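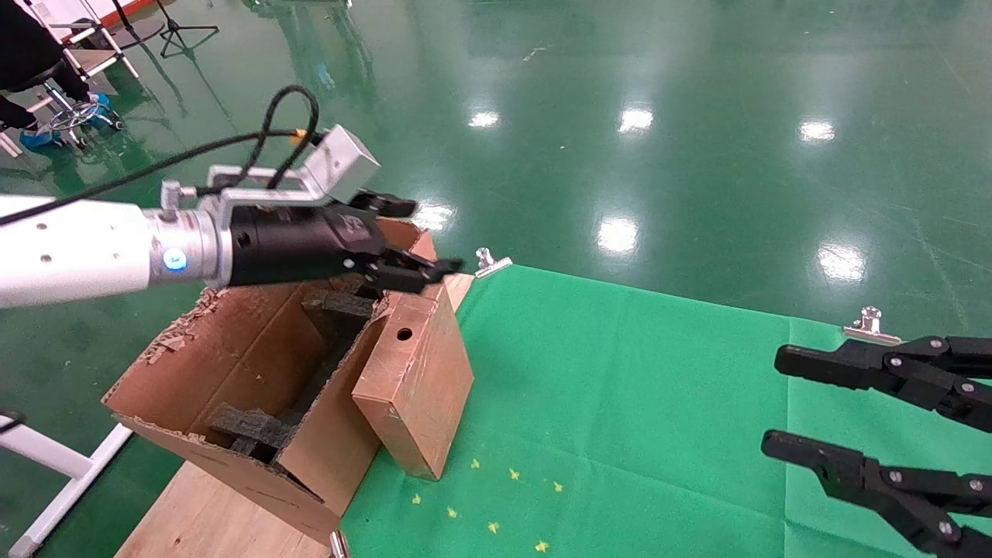

4.2 Condition of cartons at the point of return

Most earlier work on the reuse of corrugated packaging looks at compression strength, usually on unused board conditioned in a laboratory. Shops that take boxes back from their customers rarely measure strength. They look at a box, press on a corner or two, and decide whether it goes back on the shelf or into the baler. In this section we report on how those decisions were made at the two collection points in our study, Dollthorpe and Nkosi.

Over the study period 716 cartons were handed in at the two sites. Each was given a condition score from zero to eight by the staff member on duty, using the scale developed by Visser for the Heludness trial. A score of eight means the carton could be sent out again as it is. A score of zero means it is only fit for pulping. Staff had one training session in March and kept a printed copy of the scale at the counter. Jacobus Visser visited both sites on 16th May to rescore a sample of boxes without seeing the first scores.

The two sets of scores agreed well at the ends of the scale and poorly in the middle. Boxes with crushed corners or water stains were marked down by everyone. The hard cases were boxes whose walls were sound but whose openings had been damaged. A carton of this type has torn, ragged upper edges while the front flap can still be folded (Figure 2). Staff at Dollthorpe tended to score such boxes low, and told us that customers complained about them. Staff at Nkosi scored them higher and sent them out for local orders, closed with wide paper tape.

We think the difference comes from what each site ships. Dollthorpe handles mainly glassware and small appliances, and a box there has to close squarely and stack up to nine high in the stockroom. Nkosi handles clothing and bedding, where the contents hold their shape and the box mostly keeps out dirt. The same torn edge matters a great deal in one setting and very little in the other. A single score does not capture this, and we would now recommend separate scores for the walls, the base and the opening.

Figure 2. Open corrugated carton with torn upper edges and the front flap folded outward.

The way a box is first opened has a strong effect on its later score. Customers who cut along the tape returned boxes with clean flaps. Those who pulled the flaps apart by hand often tore the outer liner, and the tear then ran down into the wall during later use. Boxes sealed with reinforced tape did worst in this respect, as the tape held and the board gave way. Stoltener, which supplied both sites, has a tear strip on its larger cartons, but this removes a band of board and leaves the box shorter than before. Staff did not agree on whether a shortened box should lose points, and the scale gives no guidance on it.

Storage between use and return is harder to assess. We asked customers where the box had been kept, but many did not remember or had passed it on to a neighbor first. Their answers are therefore left out of the analysis in Section 4.3.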